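**Unit 8: Collecting demonstrations**
Notes for the lab section, revised 02/03/2024

The policy you train in Unit 9 learns only from the episodes your group records. Each group needs 200 episodes of the tabletop task. Last May the Nitberg group handed in 177 usable ones and their policy still ran, but it failed often when the cup was near the edge of the table.

An episode starts when the operator presses record and ends when the arm is back at rest. Between those two points, do one task only. If you drop something, finish the attempt and mark it "failed" in the log. Do not delete it. Despina Lazaridis goes through the failed ones with each group.

Move the objects between episodes. A plate that sits in the same spot 100 times teaches the arm where the plate was that day. Change the distance between the plate and the cup, turn the bottle so the cap points another way, and put the small items on different sides of the plate. Leave some objects in view that have no part in the task.
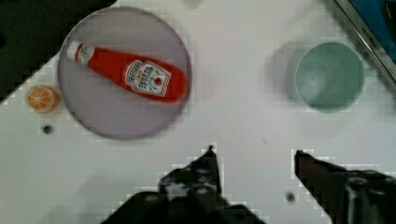 Write the instruction before you record. "Pick up the ketchup bottle from the plate" is fine. "Move it over there" is not usable, and neither is an instruction that names an object missing from the table. Use the object names on the Closberg sheet so that the cup doesn't become a mug halfway through the set.

Operators swap every 8 episodes. Ye-seo Yeo's comparison of two earlier sets showed that one person's habits, such as always approaching from the right, carry over into the trained policy.

Check the wrist view before each block:

- both fingertips visible with the gripper open
- target object in view at the start pose
- no glare hiding the target

Upload to the Dallov folder the same day. Questions about the log format go to Spyros Stefanou.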